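I run a little beer tasting panel in Clorkdale, and I'm after some new mouths.

If you've not come across us before, I'm Rukhsana Niazi and I've been putting the Clorkdale Blind Tasting together since the days when it was four of us round my kitchen table arguing about mild. It has grown a bit! We now get bottles and cans sent in from small breweries all over the place, we score them without knowing what they are, and I write up the results so the brewers (and anyone else who's nosy) can read what we made of them.

## What I need

I'm looking for 14 people to join the summer panel. You'd come along to four evening sessions, all in the room over the Ledivier bottle shop, and taste your way through six beers at each one. They're small pours, so nobody's rolling home, but please don't drive.
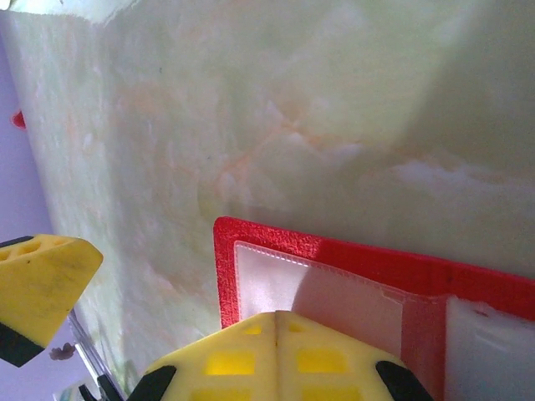
The theme this time is wheat beer, which I love and Khalil Aoun, who does the pouring, can't stand. We'll have the cloudy banana-and-clove sort, a couple of Belgian-style ones with orange peel and coriander, some sour ones, and one smoked thing from Kordestani that I've been promised is "not that smoky". We'll see about that.

You don't need to know anything about beer. I mean it! Last year one of our best tasters was Ott Tamošiūnaitė, who had drunk almost nothing but cider up to then and wrote the most useful notes of anybody, all "wet hay" and "the inside of a tent". Brewers loved it. If you can tell me what something reminds you of, and whether you'd want a second glass, you're what I'm looking for.

A few things you do need:

- to be 18 or over (bring something to prove it, even if it's flattering to be asked)
- to be able to make at least three of the four sessions
- no perfume or aftershave on the night, please, it gets into everything
- to tell me beforehand if you work for a brewery or sell beer for a living

One more thing on health: wheat beers are full of gluten, and I can't offer a gluten-free version this time round. Sorry. I'd like to do one properly later on. 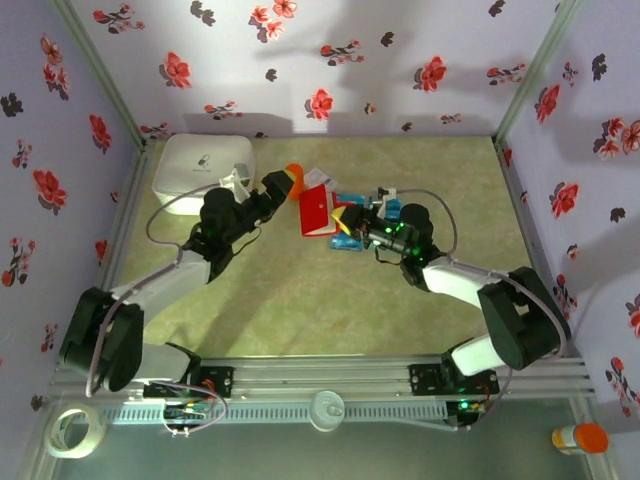 ## What you get

There's no wage, I'm afraid. You get the beer, bread and cheese halfway through, and 2,000 points on the Fonent card, which you can spend downstairs in the shop. You also get your name in the write-up if you want it there, or a silly made-up one if you don't.

Each beer is marked out of 100. I'll go through the score sheet with everyone at the start of the first session, and Timothée Guérin will be on hand for anyone who gets stuck on the "mouthfeel" box – everyone gets stuck on the mouthfeel box.

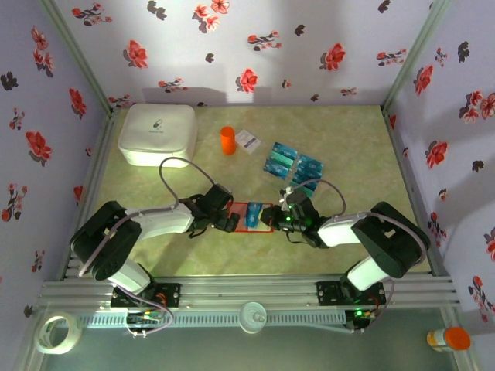 ## How to put your name down

Drop me a note at the Ledivier counter, or fill in one of the cards by the till. Tell me your name, how to reach you, which sessions you can't do, and the last drink you really enjoyed (tea counts). Amirhossein Kazemi is looking after the list, so if you hear from him and not me, it's all above board.

I'll pick a mix of people who drink beer all the time and people who hardly do, and I'll let everybody know either way before the end of June. The stairs up to the room are steep and there's no lift, so have a word with me if that's a problem and we'll try to hold a session down in the shop.

Rukhsana
Jun 21, 2023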